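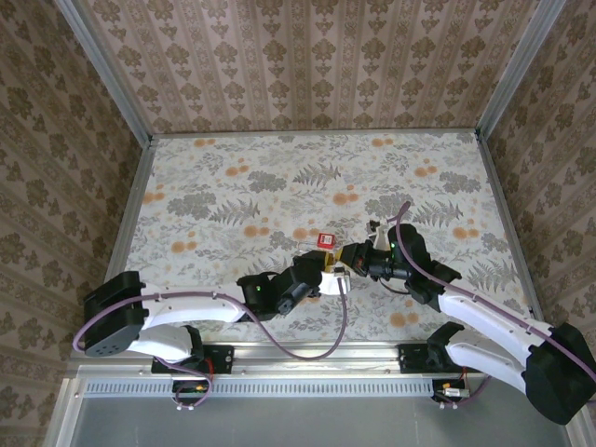

Floral cloth with patterned wallpaper.

naltwood-patterns

Catalog records for printed wallpaper and furnishing cloth, typed up from the Naltwood sample books. Text only. One row per pattern, second table for colorways.

Version 2, November 7, 2019. Replaces the June one, please delete that if you still have it, the repeat column was wrong for anything from Kravets.

What's in it

patterns.csv, 2430 rows, one per pattern
colorways.csv, 3979 rows, one per colorway, joins on pattern_id
motifs.txt, the word list for the motif column
notes/ is scratch notes from typing, mostly page numbers, read at own risk

UTF-8, comma separated, quotes round anything with a comma in it. Excel will eat the leading zeros in pattern_id. Import as text.

Where it comes from

Sample books from three makers: Kravets (wallpaper), Skestden (printed cloth, some oilcloth), Uritholm (both, and the messiest of the lot). The books belonged to the Naltwood shop and went from the back counter to my spare room when it closed. Covers missing on most of the Uritholm ones so the book number is mine, penciled on the spine.

Not a full catalog of any of the three. Only what the shop stocked or was sent. If a pattern isn't here it doesn't mean they never made it.

Columns, patterns.csv

pattern_id: maker letter plus five digits. K, S or U.
name: as printed on the back of the sample. Blank if none. I did not make up names.
maker
book, page
ground: paper, vinyl, cotton, linen, oilcloth, unknown
family: floral, damask, stripe, check, toile, geometric, other
motif: one or more words from motifs.txt, separated by semicolons
repeat_in: vertical repeat in inches
match: straight, drop, random, unknown
condition: good, faded, torn, stub
remarks: free text, all sorts in here

Columns, colorways.csv

pattern_id, colorway_no, ground_color, main_color, second_color, stock_no. Colors are plain words, red not "Venetian rose". The maker's own color name goes in maker_color if there was one. Many Uritholm colorways share a stock number. That's how the book has it, not a typing error.

Family, or how I decided

Took most of the time so worth a few lines.

Floral is anything where the plant looks like a plant. Roses, ferns, sprigs, trailing stuff.
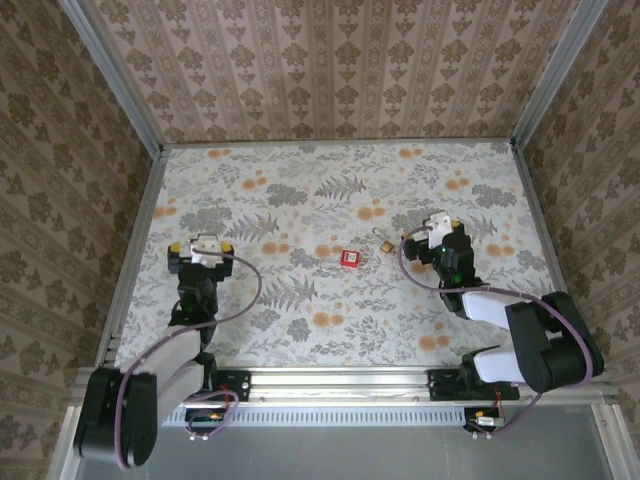 Damask is for the formal medallion kind, even when the medallion is obviously made out of leaves. I went back and forth on this and the first couple of books were typed with leafy damasks under floral. Fixed now I think. Search family = floral and motif contains medallion, if anything comes up it's a leftover, tell me.

Damask laid out in stripes goes under damask, with stripe added in the motif column. Stripe as a family is only for stripes with nothing much else going on. A stripe with a tiny sprig in it is floral. Yes that's inconsistent with the damask rule. The makers do it that way and I wanted to be able to check rows against the index at the back of the book.

Other is a drawer for everything else. Teapots, sailboats, one Skestden with what might be artichokes.

Known problems

Repeat measured by hand with a steel rule. Small samples don't show a full repeat, those are blank, not zero. If you see a zero it's a mistake.

Faded samples: color is what I saw at the kitchen table under a daylight bulb. A faded brown could have been a red. Where the folded edge kept its color I used the edge.

Ground of "unknown" is mostly Uritholm paper/vinyl that I couldn't tell apart without cutting into it.

Duplicates. Skestden reissued patterns under new names, sometimes with the same number. Kept both, put "see also" in remarks. I will have missed some.

No dates for most of it. A few books have a price list tucked in with a year, that's in remarks. Please don't work out dates from the pattern numbers, I tried, Kravets restarted at 2000 at some point and the order falls apart after that.

Spelling of motif words was all over the place before the word list went in. Chrysanthemum alone had four versions. Should be clean now but the remarks colunm was not touched.

Good for

Finding the name of a paper when you have a scrap and the repeat. Seeing what a small shop carried. Practice joins, I've been told it's nice for that.

Not good for

Color matching. Valuing old rolls. Anything about what sold, there's no sales information in here at all, only samples.

Reuse

Take it, use it, change it. Credit line if you publish: Naltwood pattern records, typed by Hubert Ziółkowski. The designs themselves are not mine to give away and there are no scans in here so don't ask for them.

Corrections

Send pattern_id, column, what it says, what it should say. One per line. Please no whole edited spreadsheets, I can't tell what you changed. If it's a Kravets repeat check you have version 2 first.

To do

Skestden borders, a shoebox of them, not started
second check on the U rows with blank match
split oilcloth out properly, right now some of it is under cotton becuase the backing is cotton
page numbers for the loose sheets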